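Qui sommes-nous ?

Bonjour, moi c'est Lợi Hồ, et Zulier, c'est d'abord une idée toute bête que j'ai eue en rangeant chez ma mère : et si un robot s'occupait des chaises, des sacs, de tout ce qui traîne ? J'ai commencé seul, avec deux bras d'occasion et beaucoup trop de câbles (ma mère a été très patiente !).

Aujourd'hui on est 9 dans l'équipe et on propose un kit à deux bras, le Doso, qu'on vient installer et régler directement chez vous. Pas de pièce spéciale à prévoir – on travaille dans de vraies maisons, avec leurs marches, leurs recoins et leurs meubles jamais à la même place.

Ce qu'on fait chez vous

Au premier rendez-vous, on fait le tour des pièces ensemble et vous nous dites ce qui vous casse les pieds au quotidien. Ensuite on pilote le Doso à la main, geste par geste, pour lui montrer comment vous faites, vous. Hà, ma complice depuis les débuts, s'occupe des réglages de pinces et elle adore les cas tordus, alors n'hésitez pas !

On a déjà 314 séances au compteur, et c'est le mobilier pliant qui revient le plus dans les demandes. Une chaise pliante, ça a l'air simple, mais il faut l'aborder du bon côté, et ses pieds fins ne pardonnent pas grand-chose.

Le Doso face à une chaise pliante bleu clair, entre ses deux pinces blanches :

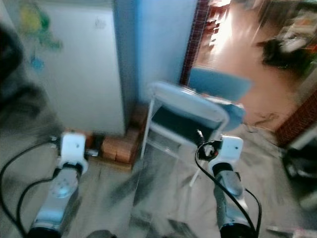 Nous rendre visite

L'atelier est à Mustau, au fond de la cour. Passez quand vous voulez en novembre, on fait des démos tous les après-midi et le café est offert – le reste de l'année, écrivez-nous un petit mot avant.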